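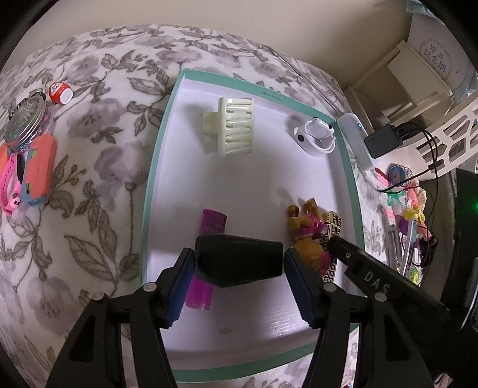 Surely the steep end of 121 will never take a house, came the message from the Pirkum office before I'd even got my boots off, and could we please just colour it red on the plan and move on.

September, evening, soils bench. Lot 121, Destodia estate.

Well, no, I don't want to colour it red yet! I've been out there with the auger all day and that block is far more interesting than the brochure lets on. Writing this up while the samples are in the oven so it makes sense to whoever picks up the job when I'm on leave.

For anyone coming in cold: the vendor wants a building envelope on every lot before the sales plan is printed, and 121 is the leftover triangle that drops down to Akpan Creek. The old plan puts the envelope up at the road, hard against the easement, where it would be overlooked by everybody and get the truck noise too. Lower down there's a natural bench in the hill, facing north, with a lovely long view up the valley. If the ground is any good down there the whole lot changes character. That's the question, and it's a soil question before it's a price question.

Holes

Put down four with the hand auger. Two on the bench, one on the road side and one in the dip near the creek line.

Road side: topsoil thin and full of gravel, then a fill layer with brick and a bit of old fence wire in it. I was not expecting fill. Nothing in the vendor's folder mentions it. Stopped when the auger hit something it wouldn't chew through and I didn't fancy wrecking the head. So the "safe" envelope on the old plan is sitting on somebody's old dump, as far as I can tell from one hole. Needs a pit with the excavator before anyone relies on it.

Bench, upper hole: gorgeous. Dark loam, then a reddish brown clay loam with good crumb all the way down, roots right through it. It broke up in the hand exactly the way you want it to. Bottomed on weathered rock, soft enough to scrape.

Bench, lower hole: same story but the clay is stickier at depth and there's grey mottling near the bottom, so water sits there for part of the year. Fine for footings if the engineer knows about it, less fine for the effluent field. Keep the disposal area to the upper half.

Creek dip: grey, smelly, water in the hole before lunch. Leave it to the frogs. Planting zone, and a really nice one, with the old tea-trees along the edge.

Soak test

Did the soak test in the upper bench hole after lunch. Pre-soaked it in the morning, topped it up, then read the drop every 20 minutes off the ruler until the readings settled. They settled beautifully. I had the plotting sheet on my knee and the line just lay down flat, I was grinning like an idiot at a hole in the ground. Raw readings are on the back of the blue field sheet, in pencil, please don't tidy them up.

One thing to fix: the wind kept moving the straightedge across the top of the hole. I put a rock on either end and that held it, but we should make up a proper bar with spikes. There's offcut steel under the bench grinder.

Kurard

Loaded the levels into Kurard as soon as I was back. First run came out with the bench tilted the wrong way and I had a bad moment. It was my fault, I'd typed the backsight in the foresight column for the last setup. Fixed that and the contours dropped in just where your eye puts them when you're standing there. The driveway is the hard part. Straight down is too steep, but if it swings along the contour from the north corner and comes back in behind the stand of gums, the grade looks comfortable, and it keeps most of the cut out of the wet clay. I've saved both lines. The swinging one is called "long drive". Have a play with it, I think there's a better one in there still.

For the Pirkum reply

Draft so far: please don't red out the lower part. Ask for the envelope to be shown on the bench, subject to the engineer, with the effluent area on the uphill half. Ask what they know about fill along the road. Ask whether the easement can carry a shared crossover with the next lot, as that would save a culvert. I'd like to send the borehole logs along with it so they can see the colours of the layers for themselves, written descriptions never do that red soil justice.

Still to do

Weigh the dried samples first thing, before the kettle goes on and people start opening the oven door.
Shrink-swell on the lower bench clay. The tube from the bottom of the hole is the one to use, it's wrapped and labelled on the second shelf.
Jar test for dispersion, all holes. The creek one will be ugly.
Book the excavator for the road side. Ask for the small machine, the gate is narrow and the post is already leaning.
Check the flood line against the council overlay. My feeling is the bench is well clear of it but a feeling isn't a level.
New handle for the auger. The old one has a split along the grain and it pinched my palm twice.

Oven checked just now and holding temperature. Leaving the lid off the lower bench tin until morning.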